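3 minute read

Re: [hand-knits] Washing wool without losing your mind (or your sweater)

Hello again everybody,

I've been meaning to answer this one since Sunday, but my reply kept growing every time I sat down with it, so please get yourself a cup of tea. The original question, for those who joined the list this summer:

> I have just finished my first real cardigan, in the Bakos
> worsted, after knitting on it since May. The ball band says
> hand wash only and I'm scared to death of it. Do you all
> truly hand wash everything? My machine has a wool setting
> but I don't trust it. And how do you dry a thing this heavy
> without the sleeves growing down to your knees?

First of all, congratulations! A first cardigan is a big deal, and I hope you wore it around the house for a whole day before you even thought about water.

I do hand wash anything in Bakos. I love that yarn, but I felted a hat in it years ago and it came out the right size for a grapefruit. Lukewarm water in the bathroom sink, a small squirt of wool wash, push the cardigan under and then leave it alone for 20 minutes or so. No rubbing, no wringing. I go and water the tomatoes. If your wool wash is the kind you don't rinse out, so much the better.

For superwash yarns (Prastier is the one I use most, for the grandkids' things) I'm much lazier, and in they go on the wool cycle, zipped into a mesh bag, buttons done up. 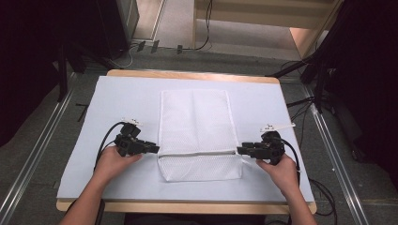
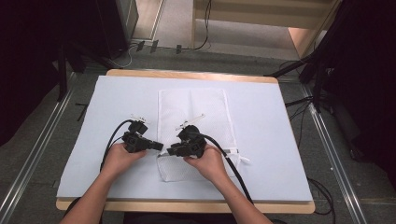
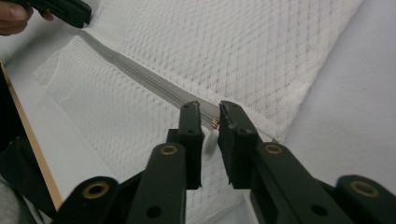 Now, about your wool setting. You're right to be careful, but don't trust your fears either, test it! Knit a square with 42 stitches across, measure it, write the measurement down (I never remember), and run it through with a load of towels you don't care about. If it comes out the same size, you have your answer for that yarn and that machine. Do it again with the next yarn, because my old washer was sweet as a lamb with Prastier and a monster to anything from Firkota, even the ones marked as washable.

Drying is where the sleeves go wrong. Wet wool is heavy, and a big cardigan can hold up to 2 pounds of water if you lift it straight out of the sink. Scoop it up from underneath with both hands, like a sleeping cat, and roll it in a dry towel. Kneel on the roll. Get a second towel and do it all over again. Then lay it flat, fold the sleeves in across the front, pat the button band straight, and leave it in the shade. Mine take a day and a half in this humidity, and I turn them over after supper.

Please do write back and tell us how it went, and what buttons you picked!

Warmly, from a very sticky back porch

Contact the list owner | © Pletano Hand Knitters List | Back to top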